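3.2 Gathering the drive-handling examples

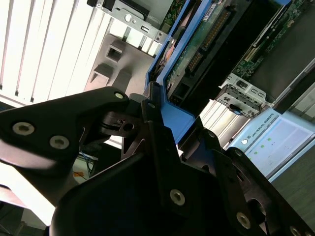

Figure 3. Wrist camera view during drive handling, with the blue caddy at the gripper.

We wanted the learner to see the messy middle of each task as well as its clean start and finish, so we kept every demonstration whole, pauses and second tries included. Two of us (Goh and Tapia) guided the arm by hand for 14 sessions in July, and each session covered seven starting poses of the caddy. What a rich set this gave us! Small changes in tilt led to very different approach paths, and the wrist view picked up cues near the fingertips that our fixed camera in the Tovar set had missed. We held back 18 demonstrations for testing and never used them to tune anything. Trujillo labeled the moment of first contact in all the others, working from the wrist video alone, and those labels feed straight into the training loss described in Section 3.3.

Contact: Karla Tapia, Kusirden Project | © Kusirden Project | Back to top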